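3.2 Sorting habits and fiber release in shared laundries

12 min read

The second part of the survey asked residents how they divide their clothes before washing. We received 2,418 completed wash diaries from the four housing blocks, Barirport, Vevier, Kourkoulas and Prutau. Each diary covered one load and listed the garments, the program chosen, the detergent dose and whether the load had been split by color, by fabric or left unsorted. Diaries with no garment list were dropped before this stage and are not part of the total.

Unsorted loads were the most common type in all four blocks. Residents who paid per cycle were more likely to wash everything together than those whose rent covered the machines. Simiyu's earlier interviews at Vevier point the same way: tenants there spoke of waiting until the drum was full and gave little thought to fabric. Prutau had the highest share of loads split by color, but few people in any block kept synthetics apart from cotton.

We treat a load as mixed when it holds patterned or strongly dyed items of more than one color family, with no regard to fiber content (Figure 6). This is a looser rule than the one used in most dye transfer work, and it was chosen because residents could apply it without reading care labels.

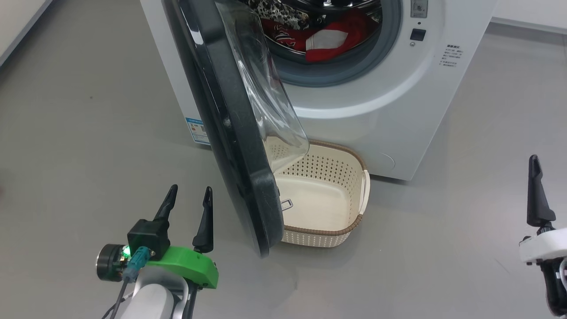
Figure 6. Mixed load in a front-loading machine, door open: leopard-print garment, red patterned cloth and bright red item.

Fiber release was measured on a smaller set of loads. Faraji Simiyu fitted mesh filters to the drain hoses of 2 machines in each block and collected the residue after every cycle in December. Filters were dried overnight, weighed the next morning and stored in paper envelopes. A total of 27 filters tore during removal and were left out of the weights given in Section 4.

Load size was recorded by residents as quarter, half or full. These entries are hard to compare between blocks, as the machines at Kourkoulas have a smaller drum than the rest. We therefore use the garment lists to estimate dry weight, following the table in Appendix B. Towels and bedding were entered separately and are discussed in Section 3.3.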